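Plovport Community Help > Television and series

Reading time: 4 minutes
Print this page | E-mail this page

Should I watch series one of Murneck before the new one starts?

Zdislava Kováčik

Hello all, hoping someone can put me straight before July. My sister has been on at me for ages to watch Murneck, and now there's a second series coming with what looks like half the cast swapped out. I've seen the trailer twice and didn't recognise a single person from the pictures she used to send me, apart from the old harbour doctor.

So do I need to sit through the whole first series, or can I start with the new one? I don't mind a slow burner but I've got two small children and my telly time starts at nine in the evening and ends when I fall asleep, usually with the remote under my chin. Sixteen long episodes would take me months.

Also, does anyone know why the two young leads aren't back? My sister says they fell out with the producers but she says that about every programme. And is the theme tune the same? (I know, I know, but I do like it.)

Els Van den Broek

You could start with the new one, but I think you'd be missing out! I've watched the first series three times now and I'd happily go again.

The main thing to know is that the harbour doctor, Gál, is the only one the story really hangs on. Everybody else comes and goes around him. He used to be a big name at the city hospital, something went badly wrong there, and he's been hiding out in the clinic at Murneck ever since, being rude to people and mending them anyway. If you've got that much, you can follow the new lot perfectly well -- they're all new to the clinic too, so he has to explain everything to them again.

If you only have a few evenings, I'd watch the first two episodes, then the ferry one (episode seven, bring tissues), and then the last two. Skip the whole bit with the land dispute. It goes on for ever and the man who plays the mayor shouts every line.
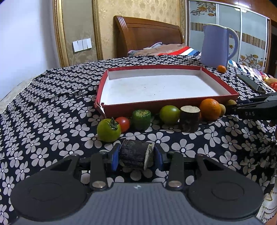 Page last changed: July, 9.40 pm

About the leads, I never heard anything of a falling out. Their story was finished, wasn't it? They got on the boat, she had the new job, he'd made his peace with his father. I cried buckets, but I wouldn't want them dragged back just so they can be unhappy again for another series. The writer is the same, and the director as well, so I'm not worried.

The theme tune is the same but slower, with a piano. I'm still making up my mind about it.

517 people found this helpful

Wahyudi Wuisan

dont bother with series 1, its dated. new one looks better anyway

Rostislav Bartoš

I'd go along with Els on most of it, but please don't skip the land dispute! It's where you find out who paid for the clinic, and I'd be amazed if that doesn't come up again. There's a nurse in those episodes who hardly says a word and she's in the new trailer, standing behind Gál on the quay, so somebody thinks she matters.

One practical thing. The version on Plusidgate is cut shorter than the one that went out first time round, and you lose most of the scenes with the father. My library had the full set on disc and it cost me nothing but a fortnight's wait. The subtitles are better on the discs too -- on Plusidgate they run a bit behind in the ferry episode and it drove me up the wall.

Zdislava, if you nod off as easily as I do, try half an episode a night. Most of them have a natural stopping place in the middle where the advert break used to be.

154 people found this helpful

Contact us | Copyright Plovport Community Help | Back to top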